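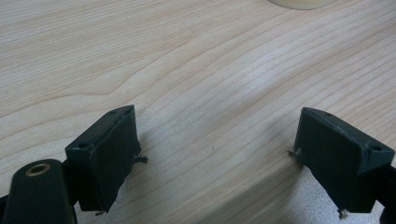

The two fingers of the hand gripper, open over the table top.

Open afternoon at Ploraten: gallery

On a Wednesday in March our group was invited to the workshop of Ploraten, on the upper floor of the old Zalwood building. We were 57 visitors in total, so we were divided over the afternoon and every group had its own turn at the tables. Our guide was Teun Martens, who works on the gripping tools and who had much patience with our questions.

The programme was about teaching robots to pick up everyday things. A person takes a gripper in the hand and does the task with it, and a camera on the tool records what the fingers do. Later the recordings are used for training. I had read about this method before, but I had never held such a tool, and it is a different thing when you feel it in your own hand.

I took only a few notes and one picture is shown on this page, at the top. Some remarks go with it, for those who could not come.

About the fingers

They are very dark green, nearly black, and you must look well to see the green. Each finger has a flat face on the inner side, and the two faces look at each other over the gap. The small screw holes are also visible. On the left there is a ring with the colour of brass in the black arm, which I found a nice detail on a tool that is for the rest so dark.

About the pads

The gripping faces have a lining, and at the edges small threads come out. Several visitors asked about the lining, and Teun told us that he has tried many kinds in the past years. A smooth pad lets a cup slide away, and a pad that is too soft makes it hard to put a small thing down exactly where you want. He changes the pads himself, with a sharp knife and a tube of glue, and he says that it is the least modern part of his work.

About the table

I like the grain of the wood very much, with the lines that bend like an arch on the left side. Teun explained that they work on different surfaces on purpose. A robot that has seen only one table can get confused by another one, so they also have a grey table, a white one and one with a cloth.

About the recordings

One recording is short, often less than a minute. The team at Ploraten has now some 2,000 of them in the collection they call Matar, and they want many more before the summer. After each recording the person puts everything back in a new place and starts again. It looks simple, but after ten minutes my wrist was tired. The children in our group were better at it than the adults, and they did not want to stop.

About the questions

We had 2 rounds of questions, one at the tables and one with the coffee. Most people wanted to know when such a robot can clear the dishes at home. Teun did not want to give a year. He said that a plate is easy and a wet spoon between other spoons is difficult, and that he still does his own dishes.

With thanks to Teun Martens and his colleagues for the kind welcome, and to Garnidura for the coffee and the cake. The next open afternoon will be announced on the notice page. Groups of more than 3 persons are asked to register before they come, and please use the side entrance, as the front door is closed after four o'clock.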